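Wunddale Community Choir and Songwriters
Minutes of general meeting, 19 Dec 2024

Meeting opened with a quorum present. Minutes of the previous meeting accepted as circulated.

Songwriters' night
The night drew 383 people over both sittings. Door takings after hall hire came to $734, to be held for the recording fund. Several members asked for a longer break between sets. Agreed.

Recording
Marchal has offered 5 hours of studio time in January at the off-peak rate. A deposit of $300 is payable on booking. Moved and carried that the deposit be paid. Song list to be settled by email. Originals get first call, covers only if time is left over. 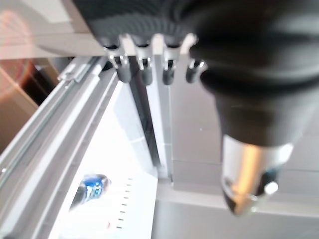 Percussion and small gear was the next item. The shakers and tambourines are in fair order but are getting mixed up with the school's. Members want a rail with a row of short hanging tips, four across with silvery collars and dark rounded ends, so the tambourines can go up off the floor. Prices to be brought to the next meeting. Spare guitar leads to be labelled with coloured tape.

Singing lessons
The beginners' class is full. A waiting list has been opened. Piano accompaniment still needed for the second term.

General business
Skanport festival entry form due before the end of January. Two original songs allowed per group.

Meeting closed.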